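Subject: Re: [handling-rules] Draft 2, section on soft packets

The Clikari site wrote:
> Section 4 says the operator must "grasp packaged food
> securely." We have 254 takes in the tray and two reviewers
> who can't agree on what that means. Can we have a number?

You can have a number, but you won't like it. I went through the comments on draft 2, and "securely" got more complaints than the rest of the section put together. Fabbri wants a force limit. Stestetti wants the word struck out and replaced with nothing, a bold approach to standards writing. 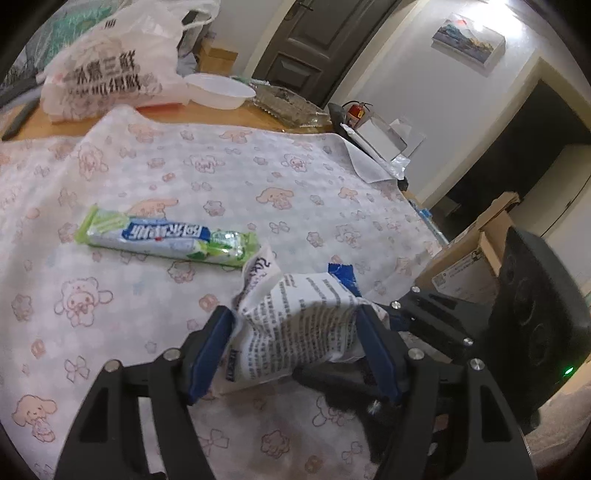 My proposal for 4.1: both pads touch the packet before any lift, and a second gripper stays out unless the task sheet calls for two hands. If it does, the sheet says which one leads. At present ours says "as needed," and everyone needs it differently.

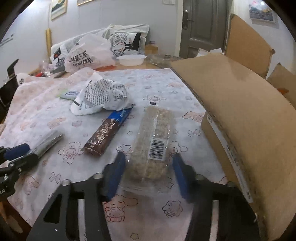
Clause 4.3 covers spacing, and I'd like to keep it short. Packets start far enough apart that closing on one doesn't drag its neighbor along. A long clear package with a brown wrapper lying beside it and a crumpled white one past that is the sort of layout the rule has to survive — so please test your wording on that before sending it to me.

Labels and barcodes I'm leaving to Nukine, who asked for them and may regret it. Comments on 4.1 and 4.3 by the end of December, please, in plain text. The last spreadsheet had 402 rows.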